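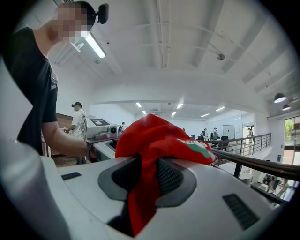 Last updated: Oct 25, 2022

Figure 1. Man in a black T-shirt at a white workstation.

4. Business Response to the Council's Pre-Planning Service

4.1 Background

The pre-planning service allows a business to meet council staff before it lodges a formal application to build, extend or change the use of a property. The service has been open to firms of every size from the start, but earlier work in the county (Ó Gríofa and Geraghty) found that small employers used it far less often than large ones. Section 3 set out how the records were gathered. The present section reports what the records and interviews show about who used the service, what they asked for, and how their later applications fared.

The council's business register held 1,544 firms when the survey closed in August. Firms with no fixed premises in the county were left out before the count was made, as were branches of national banks and public bodies. A firm with more than one address was entered once, under the address where most of its staff worked.

4.2 Use of the service

Distance from the county offices mattered less than expected. Firms in the western towns, where a visit to the planning desk can take up most of a morning, asked for meetings nearly as often as those in the county town. Size was a better guide. Employers that had dealt with the council on some other matter, most often rates or road signs, were also more likely to know that the service existed.

Membership in a chamber of commerce had a clear link with use. It would be unwise to read too much into this. Chamber members tend to be older and larger firms, and several of them had a staff member whose duties already included dealing with public bodies. When firms of similar size were compared, the gap between members and non-members narrowed but did not close.

Interviews were held with 18 owners and managers. Most had first heard of the service from another business owner or from an architect. Few had found it on the council's website, and those who had were often unsure whether a fee applied. One manager had put off a meeting for a full season in the belief that a finished set of drawings was required. The council's own leaflet asks only for a site map and a short written outline.

4.3 Cases

Four firms agreed to be named. Birkard, a packaging supplier, sought advice on a loading bay that would open onto a public road. The roads engineer attended the first meeting, and the entrance was moved before the application was lodged. Juko, which leases a unit in the same business park, wished to add 1,000 square feet of storage. Its owner considered the advice sound but slow to arrive, and the written note of the meeting reached the firm after its application had gone in.

Nivell took a different path. The company had planned to turn a former shop into offices and was told at an early stage that the change would be hard to support under the town plan. It leased space elsewhere. Cases of this kind do not appear in the council's figures on approvals, and for that reason the approval rate alone gives a poor picture of what the service does – a firm that drops a weak plan early may have gained as much as one that is granted permission.

The fourth firm, Ó Gríofa Joinery, met council staff on two occasions and received different advice on parking each time. Gearóid Ó Briain, who carried out the interview, noted that the owner still rated the service as useful and would use it again.

4.4 Limits of the findings

The meeting records were kept by area offices in different ways. Two of the offices logged phone calls as meetings, and the others did not. These entries were removed where they could be identified, although some are likely to remain. The interviews leaned toward owners who were willing to give up an hour of the working day, and firms that had closed or left the county could not be reached. Rates of approval by area office are given in Section 5, together with the waiting times for written notes.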